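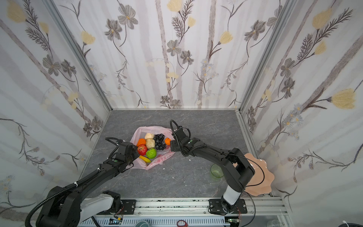
Two arms stop and wait for each other forever when picking from a bag

Posted by pagano_bench

Hello all. I have two arms on one rail and a planner which gives each arm its own target. The task is to take toy fruits out of a thin plastic bag. When the targets are far from each other, everything is fine. When one arm wants the apple and the other wants the grapes, both stop above the bag with the grippers facing, and the log repeats "path blocked by peer" until I kill the process. The last log has 3484 such lines. I use the Juller planner with default settings, replanning at 10 Hz. Is it a bug, or do I need to write my own coordination?

stiltent_user

Increase the safety margin, it helped me.

nidimdale

I do not agree with the answer before me. A bigger margin makes this worse, because each arm then sees the other one as an even larger obstacle.

What you have is a deadlock. Both planners treat the peer as fixed at its present position, both find no path, and both wait. Please try this:

Give the arms a priority. The left one plans first, and the right one receives the whole planned path of the left, with times, as a moving obstacle.

Add a timeout. If the lower arm has no path after 7 cycles, it goes back to a retreat pose over its own side and asks again.

Lock the area over the bag. Only one gripper may be inside it, and the lock is released when the wrist is out, not when the gripper closes.

Also check your collision model for the cables. If they are not in it, the planner believes that there is more space between the wrists than there is — I lost a whole evening in March to this.

pagano_bench

Thank you, the lock and the timeout together solved it. It is slower, but no more waiting. The bag still moves when a fruit is pulled out, so I now run the detection again after each pick.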